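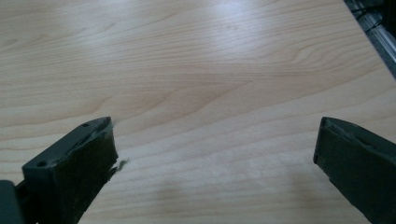
Le plateau, veinage clair, avec le reflet en haut.

Sujet : Plateau blond, massif ou placage ?

lencho
Table de travail achetée d'occasion, vendue comme « érable massif ». Plus je regarde le fil, moins j'y crois. C'est lisse, c'est propre, rien à redire là-dessus, mais des vagues pareilles sur toute la surface, ça me paraît trop beau. Je voudrais poncer et passer une huile Groridley. Vous feriez quoi ?

halleck_7
Placage, pour moi. Les ovales allongés au milieu et les flammes à droite, c'est typique d'une feuille déroulée. En massif tu verrais des joints entre les lames.

Wosura
Typique, typique... Sur une photo avec un reflet qui mange la moitié du veinage, je ne parierais pas ma ponceuse. Un débit sur dosse donne aussi des flammes. Et des joints bien faits, on peut les chercher longtemps.

halleck_7
Sur dosse, tu n'as pas ce dessin d'un bout à l'autre. Enfin, chacun ses yeux.

Wosura
« D'un bout à l'autre », on ne voit qu'un bord, en haut à droite. Lencho, regarde le chant par en dessous, côté rail alu. Si les veines du dessus se prolongent dans l'épaisseur, c'est du massif. Sinon tu as ta réponse.

lencho
Le vendeur m'a juré que c'était massif, 60 euros pièce, j'en ai pris 2. À ce prix j'aurais dû me méfier.

halleck_7
Un vendeur qui jure, ça vaut ce que ça vaut. En attendant, pas de ponçage : sur un placage fin tu traverses en 3 passages au grain 80.

pied_de_biche
Et l'huile par-dessus un vernis, ça ne sert à rien, quoi qu'en dise le bidon. Une goutte d'eau dans un coin : si elle perle, c'est verni.

Wosura
Ou ciré. La goutte ne prouve pas grand-chose non plus.

lencho
Bon. Je démonte un pied ce soir, je regarde le chant et je reviens.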